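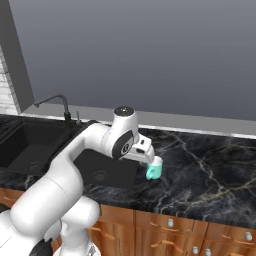 # Joron kitchen bench: equipment and budget notes

README for the purchasing side of the Joron project. The simulation code and the task files have their own README in the parent folder. Please keep prices and supplier replies here and leave them out of the issue tracker.

## What we are buying for

Joron tests whether one arm can handle crockery at a normal kitchen worktop. The simulated kitchen has a marble counter, a sink let into it, wooden cupboards below and a white arm with a gripper that picks up mugs. All work so far has been done in simulation. The real bench is planned for the next budget year, and this folder holds the plan.

The simulated kitchen decides the order of purchases. If a piece of equipment isn't modelled, it doesn't go on the list until Lesia Hladun has agreed to add it.

## Files

- `quotes/` – supplier quotes as received, one file each
- `bench.csv` – line items, owner, status
- `layout.md` – notes on reach, counter height and mounting
- `spares.csv` – fingers, pads, cables
- `old/` – last year's plan, kept for the auditors

## Data held so far

The Sarik set contains 3527 simulated episodes, all with mugs. It can be used to compare arms on reach and joint travel. Don't use it to estimate grip wear or breakages. Contact in the simulator is too tidy for that, and the spares budget should come from supplier figures.

## Main lines

**Arm.** Two quotes in, one from Caputo and one from Kolby. Caputo includes the controller. Kolby lists it separately, so read both totals with that in mind. Fatos Hoxha is asking both for delivery times in writing.

**Gripper.** Buy with the arm if the mounting plate is included. Otherwise hold. We want two sets of fingers from the start.

**Worktop.** Real marble was priced and dropped. A black laminate top will do for the physical bench. The sink cut-out must match the model, or the reach results can't be carried over.

**Sink and tap.** Ordinary household parts. No plumbing in the first year – the tap is there as an obstacle.

**Crockery.** Mugs with handles, mixed colours, bought locally. Put 20 on the first order.

**Installation.** Includes the floor fixing and the safety check. Vesela Delić has the building forms.

## Still open

- Whether the service contract starts on delivery or on first use. Kolby's quote doesn't say.
- Who pays for the electrical work. The department has paid before, but only for shared rooms.
- Drawers and cupboards. They are in the model, but no task opens them yet. Napaporn Khamphan would like them in the first order, as fitting them later means taking the worktop off.

Quotes need to be final by January. Anything that arrives later goes into `quotes/` all the same and is marked as late in `bench.csv`.

## Changes

Send edits to Zorica Georgiou, who keeps the master copy of `bench.csv`. Prices are entered without VAT, with delivery on its own line.

2 comments · 0 shares

Contact | © Joron project | Back to top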